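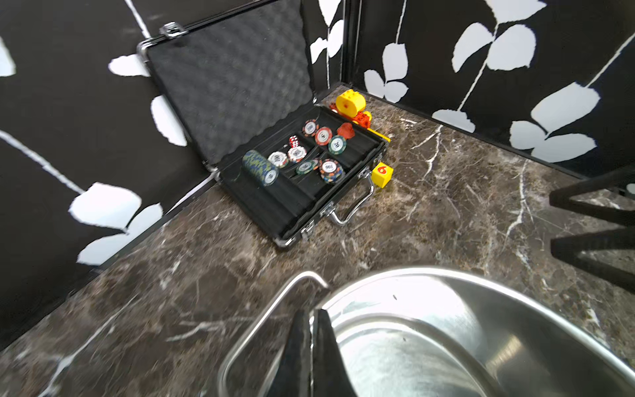 Dark brown marble worktop with white and grey veins.

Materials for Interiors, Unit 9: Marble
Notes to go with the Wednesday lecture. Tutor: Chantal Grewal

What the word means

Geologists and stone merchants use the word "marble" differently. To a geologist, marble is limestone or dolomite that has been changed by heat and pressure deep in the ground. The old grains regrow as interlocking crystals, mostly of calcite, and any shells or bedding in the original rock are usually lost. To a merchant, marble has long meant almost any stone that will take a polish and is soft enough to cut with ordinary tools. Many stones sold as brown or black marble are limestones in the strict sense. Both uses are accepted in this course, but say which one you mean in written work.

Colour and veins

Pure calcite is white. Everything else comes from small amounts of other material:
Iron oxides give reds, yellows and many of the browns.
Carbon from old plant and animal matter gives greys and blacks.
Serpentine and some other silicates give greens.

Veins form when the rock cracks and water carrying dissolved minerals moves through the gaps. The minerals settle out and fill the crack. In a dark stone the filling is often white calcite. One set of veins may cross another, and the set that cuts through is the younger of the two. Look for this on the samples in the cabinet before the practical.

A vein can be as strong as the stone either side of it, or it can be a weak line. Fabricators tap the slab and listen, and wet the back to see whether a line holds damp. Weak slabs are backed with mesh and resin. This should be stated on the delivery note, though it often isn't.

From quarry to slab

The reading for this unit is Kirsten Marchand's account of the Braltitz quarry, which opened in 1778. The early blocks were split with wedges along natural joints. Later the quarry changed to wire saws fed with sand and water, and then to diamond wire. Pay attention to her section on waste. In a bad season up to 40 blocks went to the lime kiln because the veins had opened on lifting.

Blocks are sawn into slabs with a gang saw. The direction of the cut matters. Cutting across the bedding gives long, more or less parallel bands. Cutting along it gives a cloudier, more open pattern. Two slabs from one block can look like different stones for this reason, so a client should approve the slab itself and not a hand sample.

Finishes

Honed: smooth, with little or no shine. Shows etching less than a polished face.
Polished: shiny, with the deepest colour. Dull marks stand out.
Brushed: slightly uneven to the touch, softer at the edges. Harder to wipe down.

Care in use

Marble is softer than granite and reacts with acids. Wine, vinegar and fruit juice all leave dull patches called etch marks. Stains are a separate problem, caused by a coloured or oily liquid soaking into the pores.
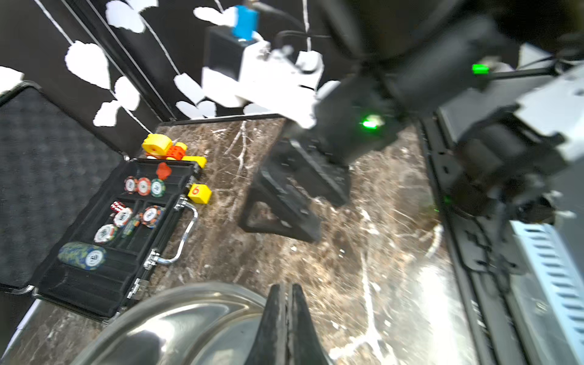

Why does lemon juice mark a worktop that has been sealed?
The sealer fills the pores and slows down staining, but the calcite at the surface is still open to acid and dissolves where the juice touches it.

Light etching can be rubbed out with a polishing powder made for marble. Deeper marks need the whole area to be rehoned. Use a neutral soap for daily cleaning and keep limescale remover well away.
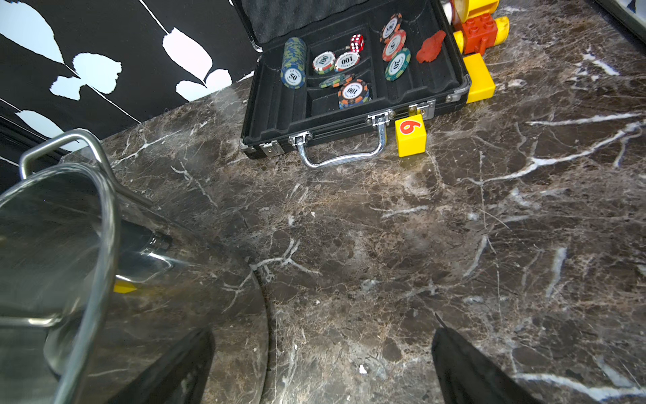 Polished face of a dark brown marble, with branching pale veins.

For next time

Read Marchand, the chapter on sawing and the one on waste. Bring a photograph of a stone floor or counter in a public building and a short note on its finish, the direction of the veins, and any wear at the joints or edges. The joint widths table has moved to Unit 10.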